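Dovetail retrieval and the cost of a bad index

Thu 7 February
By Joaquim Caldeira

I spent most of December rebuilding the index for my notes. The old one was a single text file, sorted by date, with tags at the end of each line. It worked until it reached 798 entries. After that, searching for a tag returned too many lines to read, and searching for a phrase returned nothing unless I remembered the exact wording.

The problem was the tags. I had 255 of them, and a large share had been used once. "Paint," "paints" and "coating" were three separate tags for the same subject. A tag used once is a second title and can be deleted without loss.

The first pass was mechanical. I exported the tag list, sorted it by count, and merged singulars with plurals. The second pass was slower. I went through what remained and asked of each tag whether I had ever typed it into the search box. My shell history answered that for me. Most of the searches I run use the same 20 words.
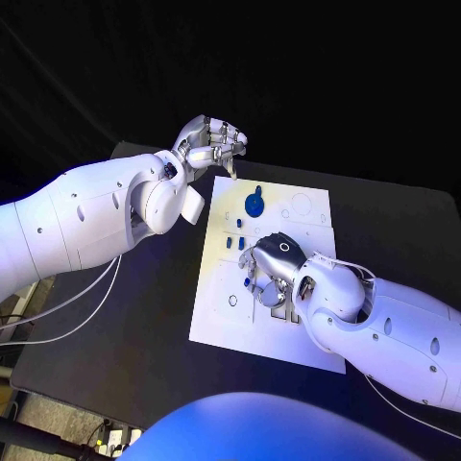 Sorting by subject also turned out to be the wrong default. My notes are mostly about how a task was done, and the subject is often secondary. A note on mixing grout and a note on mixing plaster belong together even though they sit under different rooms of the house. So the new index has two fields: the thing and the action. The action field is restricted to a fixed list of verbs. The thing field is free text. For a picture like the one with the two white arms over a white board, the entry is "arm, reach." The color goes in the body of the note, where full-text search will find it, and stays out of the index. I had color as a tag before and it never narrowed anything down.

Yaqin Guo, who has kept a card index far longer than I have kept a file, objected to the fixed verb list. Her argument is that a closed list pushes you toward the nearest wrong word. I agree in principle. In practice I add a verb when I have wanted it on 2 separate days, and the list has stayed short.

File format: still plain text, one line per note, tab between fields. I tried Skemen for a week and went back. It stores everything in its own database, and the export dropped my line breaks. Flendus kept the line breaks but rewrote the dates.

Still open: cross-references. At the moment I paste the line number of the related note, and this breaks whenever I insert a line above it. A short permanent ID would fix that. I have not decided whether to generate the IDs for old notes or only for new ones.

2 comments

Recent posts
Moving the archive off Rebelo
Backups, second attempt
Pevurden and the missing dates
Sorting without a mouse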